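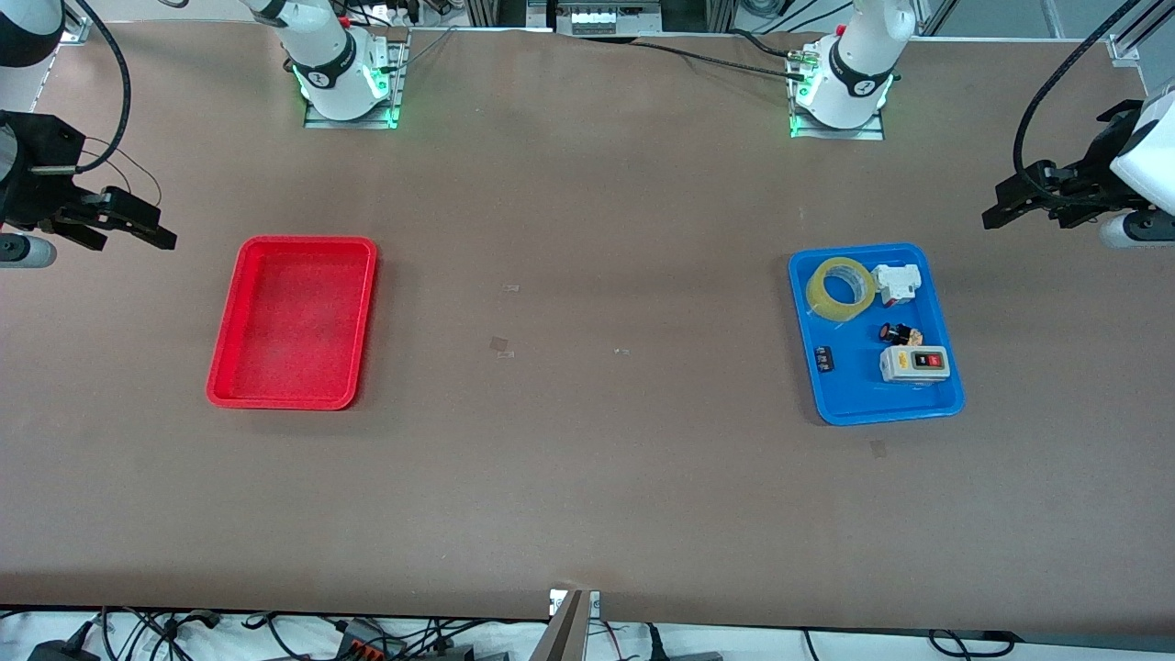

13/11/2023. Equipment plan, Steredcombe cell. The capital request for a second two-arm bench is to be lodged in May. Spare fingers should be budgeted per gripper, at 2 sets each. Parts such as the circuit breaker and the push-button switch box in the blue tray differ enough in size that one finger profile may not serve both. Drultlow has quoted $631 per set; a Galang quote is outstanding.

Trays: order 50, red and blue, charged to cost centre 23. L. Walczak to confirm.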